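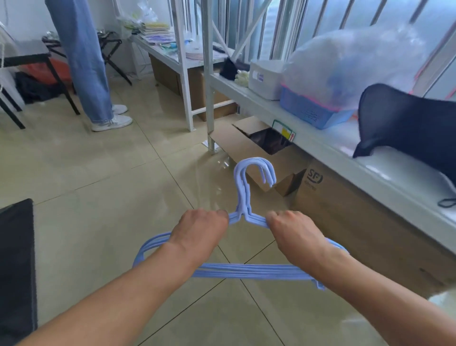 Harriet Tran
I'd skip the automatic feeder if you only have one cat. Mine is 11 pounds and eats 1/4 cup twice a day, and a measuring scoop does that fine. What does the vet want her on?

mlema_2
Vet wants her down to 534 calories for both cats together, split however I can manage it. The trouble is the older one grazes and the younger one finishes his bowl and then hers. I was looking at the Plulow feeder with the collar tag.

folleyroad
We've had the Plulow since September. It works but the lid is slow to close. A pushy cat will get his head in there behind the other one. I ended up feeding them in separate rooms anyway.

Harriet Tran
Separate rooms is what I was going to say. Twenty minutes, then pick up the bowls.

mlema_2
She won't eat in twenty minutes. She takes four bites and leaves.

catsandcoffee
She will after a few days. Mine did the same thing until she figured out the bowl goes away.

folleyroad
Disagree with that for an older cat. If she's a senior and skips meals you can get into real trouble with her liver. Ask the vet before you try to wait her out.

catsandcoffee
I didn't say starve her. I said pick up the bowl and offer it again later.

folleyroad
OK, but the first post says she's 14 and already thin. I'd still ask.

mlema_2
She's the thin one, yes. He's the one who needs to lose. I called the office and they said three or four small meals for her, behind a door, and no free feeding for him. So no feeder for now.

Harriet Tran
Good. Weigh them every two weeks and write it down. A kitchen scale won't do it for him, use a baby scale or hold him and subtract.

vanh_88
Does anyone know if the Floma wet food is okay for a senior? The can doesn't list calories.

folleyroad
Email the company, they should tell you. And start a new thread, this one is on feeders.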